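로봇 손은 물건을 어떻게 잡을까? 공개의 날에 배우는 집게의 원리

Tirnbridge 어린이 기술 교실 읽기 자료
대상: 초등학교 4~6학년
2022년 9월 8일

Tirnbridge 연구동은 여름방학이 끝날 무렵 공개의 날을 연다. 올해는 8월에 열렸고 315명이 다녀갔다. 이 글은 1층 Mevier 실습실의 시연에서 다룬 내용을 정리한 것이다. 시연을 보지 못한 사람도 읽을 수 있도록 낱말 뜻을 함께 적었다.

그리퍼란 무엇인가

그리퍼는 물건을 잡는 장치이다. 우리말로는 집게 또는 로봇 손이라고 한다. 사람의 손에는 손가락이 다섯 개 있지만 그리퍼에는 두 개나 세 개만 있는 경우가 많다. 손가락이 적으면 움직임을 계산하기 쉽고 고장 날 부품도 적다. 대신 단추를 채우거나 끈을 묶는 일은 어렵다.

그리퍼는 로봇 팔 끝에 달아서 쓰기도 하고, 사람이 손에 들고 쓰기도 한다. 손에 드는 그리퍼는 사람이 직접 움직인다. 이때 그리퍼에 달린 카메라가 앞의 모습을 기록한다. 이 기록을 많이 모아 컴퓨터에 넣으면 컴퓨터는 어떤 모양의 물건에 어떤 방향으로 다가가야 하는지를 배운다. 이것을 '시범을 통한 학습'이라고 한다.

Mevier 실습실에서 모은 기록은 공개의 날까지 모두 2864개이다. 기록 한 개는 물건 하나에 다가가서, 잡고, 옮기고, 내려놓는 동작 한 번을 뜻한다. 잘못 잡은 기록도 지우지 않고 따로 표시해 둔다.

왜 생수병으로 연습할까

생수병은 구하기 쉬운 물건이지만 로봇에게는 까다롭다. 첫째, 투명하다. 카메라는 물체에서 온 빛을 받아 모양을 알아내는데, 투명한 병은 뒤쪽의 빛을 통과시킨다. 그래서 병의 가장자리를 찾기가 어렵다. 둘째, 표면에서 빛이 반사된다. 반짝이는 점은 병의 방향이 조금만 달라져도 자리가 바뀐다. 셋째, 얇은 플라스틱은 세게 누르면 찌그러진다.

뚜껑과 상표는 투명하지 않으므로 위치를 찾는 데 도움이 된다. 컴퓨터는 이런 부분을 먼저 찾고, 그 사이에 병의 몸통이 있다고 계산할 수 있다.

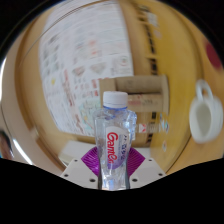
그림 1. 손에 드는 그리퍼의 카메라로 본 생수병. 병 뒤쪽 아래에 부채 모양의 자홍색 부품이 있고, 양옆에 흰 판이 있다.

그림 1에서 주변이 둥글게 휘어 보이는 것은 넓은 범위를 한 번에 담았을 때 나타나는 현상이다. 이렇게 휘는 것을 '왜곡'이라고 한다. 탁자의 곧은 가장자리도 왜곡이 심하면 곡선으로 보인다. 컴퓨터는 휘어진 정도를 미리 재어 두었다가 계산할 때 바로잡는다. 넓게 보면 잡을 물건과 함께 주변의 물건도 볼 수 있다. 흰 머그잔이 병 옆쪽 탁자 위에 있다는 것도 같은 화면에서 알 수 있다. 주변 물건의 위치를 알아야 옮기는 길을 정할 수 있다.

얼마나 세게 잡아야 할까

물건을 들어 올리면 지구가 그 물건을 아래로 당긴다. 이 힘이 중력이다. 물건이 미끄러지지 않게 버티는 힘은 마찰력이다. 그리퍼가 물건을 양쪽에서 누르면 닿은 면에 마찰력이 생긴다. 마찰력이 버틸 수 있는 크기가 물건의 무게보다 작으면 물건은 미끄러진다.

물 1000밀리리터의 질량은 1킬로그램이다. 같은 병이라도 물이 가득 차 있을 때와 비어 있을 때 필요한 힘이 다르다. 가득 찬 병에 맞춘 힘으로 빈 병을 잡으면 병이 찌그러진다. 시연에서는 Salarer라는 조절 프로그램을 썼다. 이 프로그램은 처음에 약하게 누르고, 미끄러짐이 감지되면 누르는 힘을 조금씩 올린다.

잡는 방향

세워진 병은 옆에서 잡는 것이 보통이다. 누워 있는 병은 위에서 잡는다. 두 방향의 차이는 90도이다. 방향을 잘못 정하면 손가락이 탁자에 먼저 닿는다. Gbeho 로봇 팔은 시연에서 두 방법을 차례로 보여 주었다.

집에서 해 볼 실험

준비물: 뚜껑이 있는 빈 생수병, 물, 고무장갑
1. 빈 병을 엄지와 검지로만 잡고 들어 올린다.
2. 병에 물을 절반 채우고 뚜껑을 닫은 뒤 같은 방법으로 든다.
3. 고무장갑을 끼고 다시 든다.
4. 손가락에 준 힘이 어떻게 달랐는지 공책에 적는다.

물은 개수대 근처에서 채운다. 바닥에 흘린 물은 바로 닦는다.

낱말 풀이

그리퍼: 물건을 잡는 장치
왜곡: 화면 속 모양이 실제와 다르게 휘어 보이는 것
마찰력: 맞닿은 두 면 사이에서 미끄러짐을 막는 힘
감지: 기계가 변화를 알아차리는 것

다음 읽기 자료에서는 접은 수건처럼 모양이 쉽게 변하는 물건을 다룬다.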